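Unit 4: When the Arm Ends Up Somewhere Else

Last updated: February

This unit covers a fault from the simulated tabletop task in the Virkari course room. The arm was meant to close on a small object on the table and lift it. In several runs it stopped with the gripper open and pointed at the walls. We logged 1256 runs, and the failures fell mostly between runs 800 and 900.
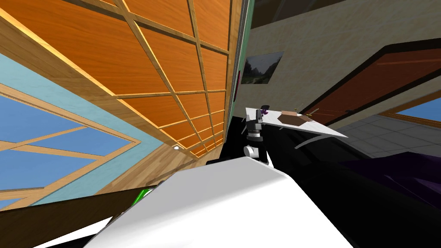 Course notes by the Erkeo lab instructor

Start with the gripper beside the purple object. A run counts as a grasp only if the contact log says so - a fingertip next to an object proves nothing.

The cause was a wrist frame saved with the wrong sign. The planner, Dovovora, accepted the pose as reachable and raised no error.

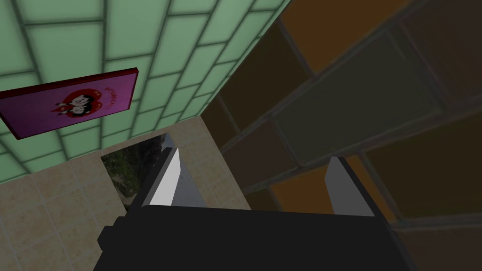

Figure 2. Wrist view, fingers apart, nothing held.

Check the joint log before you blame the grasp code. If the wrist angle is wrong, the rest of the run is no use for grading. 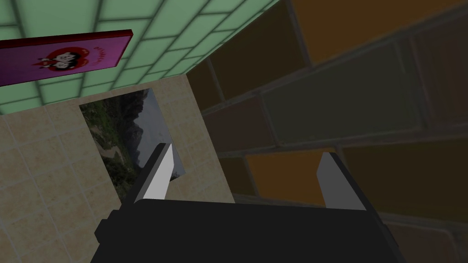 Figure 3. Open gripper, with the landscape picture partly behind the left finger.

On a real arm the same fault is a safety matter. Set joint limits in the controller as well as the planner, and keep the stop button within reach.
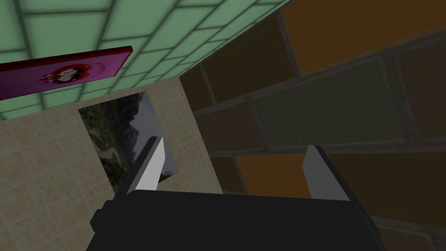 Figure 4. Gripper open toward the corner of the tiled room.

For lab: repeat run 800 with the Grønli limits file loaded. Hand in the joint log and one paragraph on where the run should have stopped.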